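By Yamila Barrientos
March

My grandmother ironed everything, and I mean everything: pillowcases, dish towels, my grandfather's handkerchiefs, once a paper map of the coast that had gotten damp in the car. Wash was one day's work and ironing was the next, and you could tell where you were in the week by the smell of the hallway. I have kept almost none of this up. My own clean clothes tend to live on a chair for a while before they get anywhere near a drawer, and I have made my peace with the chair.

Still, I've been thinking about her since I spent a few mornings in Imrie with Octavio Ledesma, who has run the wash-and-fold on the main street long enough to have done baby clothes for people who now bring in baby clothes of their own. He opens at six. By seven there is coffee on the counter, in a pot he swears is only for staff and then pours for everybody.

Octavio can talk about laundry the way other men talk about baseball. He thinks most of us use far too much soap (he's right, I checked my own measuring cup when I got home and blushed), and he has strong feelings about fabric softener on towels. But what he really loves is the folding. His shop sends out 880 pounds in a good week, and every piece of it gets folded by hand at two long tables near the back window.

"A shirt wants to go back to the shape it had last night," he told me, smoothing one flat with the side of his palm. "So you fold it the same way each time, and after a while it helps you."

I asked whether that was true or just a nice thing to say, and he laughed and handed me a stack of 200 napkins from the Ruvitz, the restaurant next door. I was slow, and I got a little faster, and somewhere in the middle I stopped looking at the clock over the dryers.
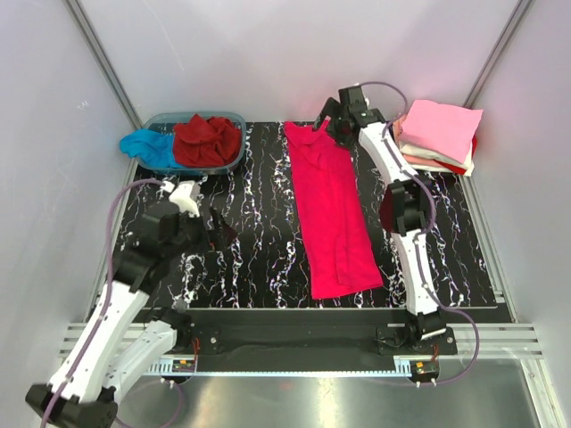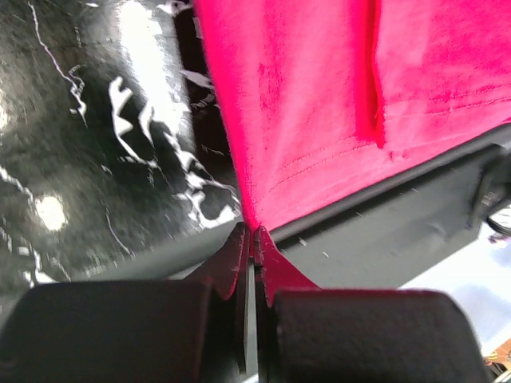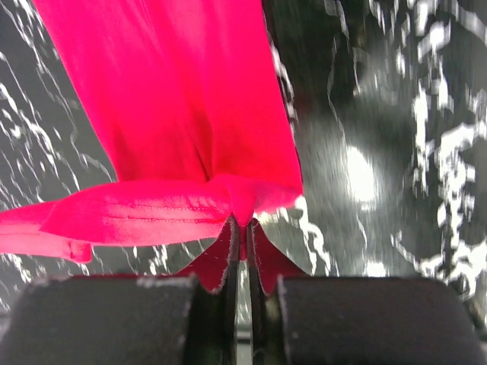
Bright pink fabric and a stitched hem.

What the color remembers

Bright things need a bit of extra care, and here Octavio gets almost tender. Reds and hot pinks go in cold water, inside out, with their own kind, at least for the first few washes. He dries them away from the sun, too. His mother hung hers on the north side of the house in Skosstead, where the line ran from the porch to a pear tree, and he says her red tablecloth outlasted the tree.

I went home and tried it with an old rose-colored blouse I'd nearly given up on. It's on the line in the laundry room as I write, and there's a clear drawer waiting for it, though I wouldn't bet against the chair.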